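Regrouting the worktop upstand, 13 Sep 2025

The grout behind the kitchen sink in Hilville had gone soft along the bottom joint, so I raked it out and started again. Depth matters more than width. I went down to two thirds of the tile thickness with a hand rake and hoovered the joint twice.

I used Cemix fine grout, mixed slightly stiff. It gets seven minutes to stand after the first stir, then a second stir with no extra water. Adding water at that stage weakens the mix and leaves pale patches once it cures. 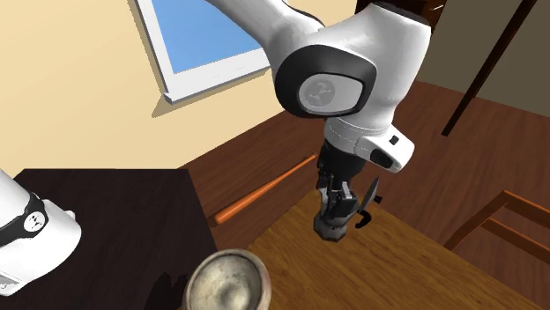

Work the float at a steep angle across the joint, and wipe with a sponge that has been wrung out hard. The corner where tile meets worktop gets silicone, as the two move at different rates. Christos Politis still grouts his and redoes it every May.

I left it 24 hours before running the tap. The remaining question is sealer. Kyriakidis sell one that goes on with a small brush, and I have nearly 100 ml left from the bathroom, enough for two coats.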